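Curkodcombe Football Club is an amateur soccer club from the town of Curkodcombe. It plays its home games at Betness Park, a ground with room for 1,000 spectators, 375 of them seated.

The club was formed by a merger of Kundon Rovers and Jemal Athletic. Hefin Penry was its first manager. Striker Elis Gittins holds the club record for league goals in one season, with 36 in 30 games.
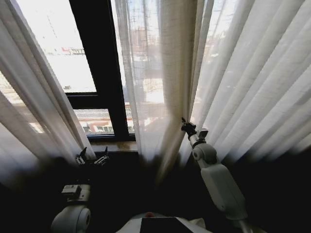
By Nest Lewis | 12 March 2018

Home shirts are green with white sleeves. The current captain is Cyrill Zürcher, a central defender.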